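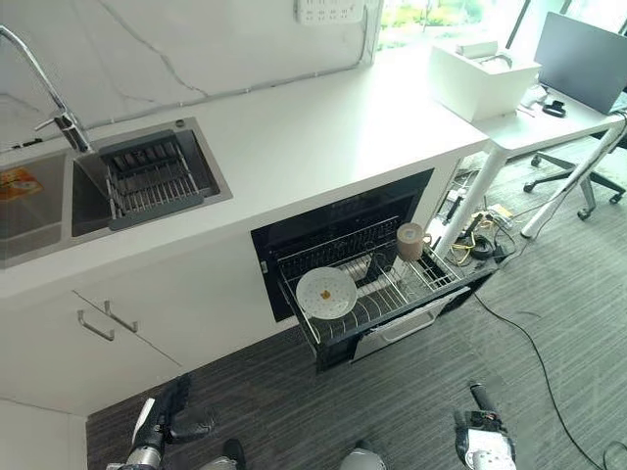
Dishwasher drawer out, a plate and a mug in the rack, both hands down low.

Kitchen Week at Entwistle

Welcome to the gallery! If you've been following along you'll know the Entwistle project has moved on from stacking blocks (so many blocks) and into the kitchen, and I've finally sorted through the pictures and picked my favourites. There were 371 of them in the folder and I was fond of far too many, so I've been ruthless. We do everything by remote control here. One of us wears the headset and the gloves, the robot copies our arms and fingers, and the whole lot gets recorded so it can learn the job from us later on.

The task is dishes, sink to dishwasher and back again. Sounds easy, doesn't it? I unload mine at home half asleep with the radio on. Do it through somebody else's arms and you find yourself thinking very hard about where your elbow is. My first go at the plate took me almost 70 seconds and I had to sit down afterwards with a cup of tea.

What I like about the head view is that it's what the operator gets while they're working. You learn to love seeing your own two hands in there. If one of them wanders off I feel quite lost, and I end up waggling my fingers until I spot it again!
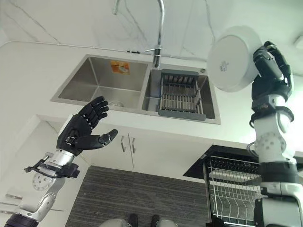 Liên Diệp
Teleoperation lead, Entwistle project
Posted April 19, 2022

Bowl up in the right hand, left hand open near the sink. I'm a bit proud of this grip – fingers wrapped round the rim, with the underside of the bowl turned out toward us. Bowls were my nemesis all through March. Squeeze too lightly and they rotate on you, squeeze too hard and they ping out like a wet bar of soap, and there's no feeling in the gloves to warn you either way. Neville Bunting, who trained me up at Plullham, always told me to close the fingers slower than feels polite, and I still mutter it to myself on every grasp.

The other thing worth a look is the left hand. New operators tend to let the spare arm dangle, and then the recordings are full of an arm doing nothing in particular. I try to keep mine half ready, palm open, the way you would if you were passing a bowl from hand to hand at your own sink. Neville reckons I overdo it. He may have a point, but I've watched his recordings and his left arm looks like it's waiting for a bus.

A quick word on the numbers for those who keep emailing (hello, Nundstead crew!). We're up to 3273 recorded demonstrations across all the kitchen tasks, and mugs are well ahead of everything else. They've got a handle, they're sturdy, and everybody grabs a mug when they're tired and want an easy one. I've asked for more bowls, please and thank you.

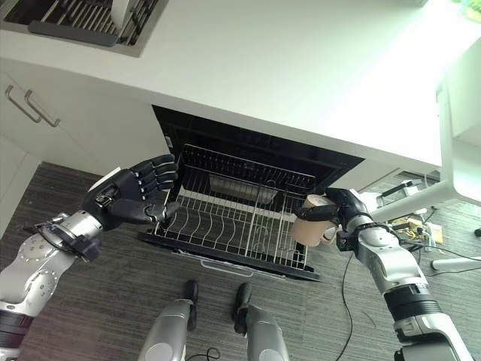 Mug in the right hand, held above the rack by its side.

You'll notice I've gone for the side of the mug there. The handle is lovely for people, but with these fingers I find the body of the mug gives me a steadier hold, and then I only have to worry about the lowering. That's the bit I slow right down for. The tines are a funny shape to judge from up at head height, so I line up over the spot, stop, have a breath and then go down. The stop gets recorded along with everything else, and I've been told off for it more than once – apparently we don't want a robot that pauses to collect itself over every mug.

My rule is 5 runs and then swap operators, even when it's going beautifully. Your shoulders go long before you notice, and tired demonstrations look tired when you play them back.

Next gallery will be from Ploltstead, where the drawers are stiffer and the cups are smaller. If you'd like a turn in the gloves while we're up there, drop me a line through the contact page and tell me whether you're left-handed, as I'm very short of lefties.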